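# Old desktops deserve another ten years

I love a dull grey tower. There, I've said it! The one under my desk in Jollthorpe came out of a school clearance, cost me less than a pair of shoes, and does everything I ask of it – letters, photos, the allotment accounts, far too much chess.

So it pains me to see how quickly we throw these machines out. When the council offices at Gronow changed their computers in November, 200 desktops went in one go, and most of them started up perfectly well that same morning.
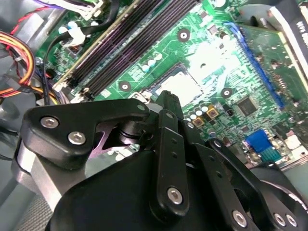 *Memory slots and an empty processor socket on a green motherboard.*

A desktop is one of the last things in the house you can open with an ordinary screwdriver and change bit by bit. More memory goes in, a new drive goes in, and you've got a machine that feels quick again. Try that with a phone!

The repair evenings at Hustodero have put 2,133 computers back into homes, and I think every town should have something like it. Give them a room with decent lights, and let schools and offices pass their old kit on before anyone rings the scrap firm.
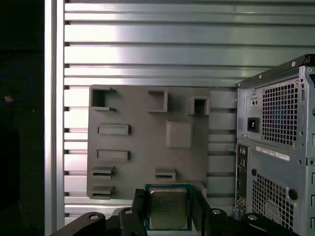 *A PC tower from the rear, to the right of the grey plate.*

Yes, old machines can use more power, and a few really are past it. Fine, strip those for parts. But please, before you order a new one, take the side off the old one and have a look. Mine has had 4 owners and I'm in no hurry to find it a fifth.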